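Search the archive Go

Hiltelness residents' list
Re: Trekstead bus, Monday timetable

> Does the early bus still stop at Keskinen now that the 105 is gone? The notice at the shelter is out of date.

The 105 ended in October and the 111 covers that stretch.
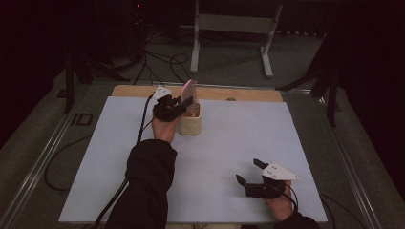
Where do you change for Trokarmont? At Keskinen, same side of the road, and the wait is 45 minutes on weekdays.

Paper tickets bought on the old route are good until they run out. The driver stamps them as before. Bikes go on the front rack, two at most.
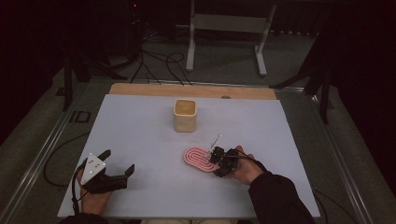
The evening run is shorter than it was. It turns back at Trekstead after 7 p.m., so anyone going farther needs the earlier one. I have asked the bus office for a new notice at the shelter.

456 views | 2 replies | 0 shares
Contact the list owner | Back to top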